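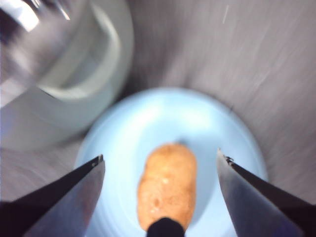
Week 3 notes: Setting a place, plating one item
Dining room service basics, Grongate evening course
April 20, 2021

Missed last week? Get the linen notes first, today assumes you have them.

What we covered
- the single place
- plate and glass, where they go
- small food on a small plate
- clearing
- bit on breakage and replacement costs (will be on the sheet you hand in)

1. Surface first

Wipe, then dry with a second cloth. Gray and metal-look tops show every streak, so wipe in one direction and go all the way to the edge. Get your head down low and look across the top toward the light. From above you miss half of it. Scratches stay scratches, don't scrub at them. If you can feel it with a fingernail, write it on the table card.

No cloth on bare tops at lunch. Cloth at dinner. Wouters building is the exception, no cloths there at all, they use the paper mats.

2. Plate

Goes down first, everything else gets placed off it. Two finger widths in from the table edge. Hold by the rim, thumb flat along the side, never on top. If the plate has a raised edge that's what it's for.

Colored plates: the light blue ones are for snacks and sides only, white for mains. Somebody asked why. Orange and brown food looks good on blue, that's really all there is to it. Fried things, potatoes, croquettes, anything that color. Green food looks dull on it, use white.

Check the underside. People forget the underside. A gritty foot ring will mark the table.

3. Glass

Upper right of the plate for a formal setting, upper left is fine for the counter and for the snack service where the guest reaches across with the left hand and eats with the right. Pick one and do the whole row the same way. Leave a strip of table showing between glass and plate. They should not touch, chips happen there more than anywhere else.

Clear glass shows prints. Polish it holding the base in one cloth and turning the rim in the other. Carry low down. No fingers near the rim, none inside it, not even when clearing. Set it down empty, pour at the table.

Thick-rimmed tumblers are OK for all lunch service. Thin ones dinner only, they're in the Anotum crates, bottom shelf.

4. One item on a plate

Harder than a full plate, everything shows.

Single long item: put it in the middle, pointing at the guest, rounded end away from them. Not sideways. You can do it slightly off center with a dip on the side but then it has to be clearly off center, a little bit off looks like it slid.

Tongs, not fingers. Light grip, both sides, lift straight up and lower straight down. If you drag it you leave a grease line and then you have to change the plate. Anything with a crust: grip at the middle, the ends break.

Drain fried food on paper for 2 minutes before it goes on the plate. Warm plate, not hot.

Wipe the rim with a folded damp cloth after. One turn, all the way round.

5. Clearing

From the right. Plate first, glass stays till the guest leaves or asks. Scrape at the station, never at the table. Stack no more than 3 on the arm, and same size only.

6. Costs

We did the numbers on the board quick so here they are again. Training room stock is 116 place settings. Replacement budget for the year is 1,375 dollars and it has to last through December. Please log breakage in the Fotusico sheet the same day, not at the end of the week. Chipped counts as broken. Pull it, don't put it back in teh rack.

For next week

Bring 2 clean cloths, one for wet and one for dry. Closed shoes. Practice the tong lift at home with a small potato, twenty times each hand, plate to plate. Then do it again with the glass standing where it should be, which is when people start knocking things over.

Hand in: a drawing of one snack setting seen from above. Plate, glass, napkin, item. Mark the guest's side and write the gaps in finger widths. Pencil is fine. Put you're table number on the back.

Napkin folds moved to week 5.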